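# About Ornlow

We wash, mend and press other people's clothes.

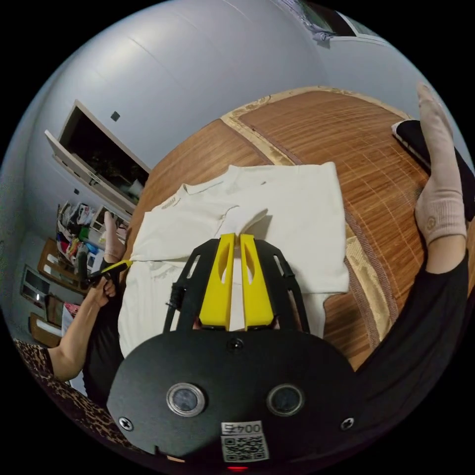 *A white T-shirt, laid flat.*

Ornlow opened as a laundry with one counter, one press and a front door that stuck in June. The door still sticks. The rest has grown to 4 shops and a mending room above the one on Aasen Street, where the light is good and the stairs are not.

Hideaki Hattori started the business after eleven years of fixing hotel washing machines, during which he formed strong opinions about hotel washing. Most of them concern bleach. A few concern hotels. He wrote the first price list on the back of a parts invoice, and we have kept to its general spirit: one line per garment, no "from" prices, and no extra charge for the word "delicate."

## What we do

Shirts, mostly. Shirts pay the rent. We also take trousers, bedding, table linen, school uniforms and the kind of wool coat that comes in once a year smelling of somebody's campfire. Wedding dresses go to the mending room first, where every hem gets looked at before any water is involved.

Mending is priced by the job. A missing button is free if you bring the button, and nearly free if you don't. We keep 243 kinds of button in the Aasen Street drawers, and yours will be the 244th, but we'll get close.

We don't do leather. We did leather once. The customer was very gracious about it.

## How we do it

Everything is tagged at the counter and sorted by fabric, then by color, then by how much we trust the dye. Collars and cuffs are treated by hand. Shirts are pressed slightly damp, which is slower and gives a flatter placket — a word we have learned not to use at parties.

Our software is called Murnusel. It was written for a small boatyard and still asks us, now and then, for the length of the hull. We enter zero and carry on. It has never lost a ticket, and that's more than we can say for the spike it replaced.

## Hotels and restaurants

We do weekly linen for 9 local businesses, the largest being the Teltex guesthouse, which sent us 2,145 napkins last summer and got nearly all of them back. Trade pickups are before seven in the morning. If you'd like to join the route, ask at any counter and someone will find the clipboard.

## Working here

We hire pressers and counter staff when we need them and put a card in the window. Training takes a month and is paid. You will learn to fold a fitted sheet, and your relatives will start asking you to.

*Page last updated Aug 3, 2022. Prices are on the wall in each shop.*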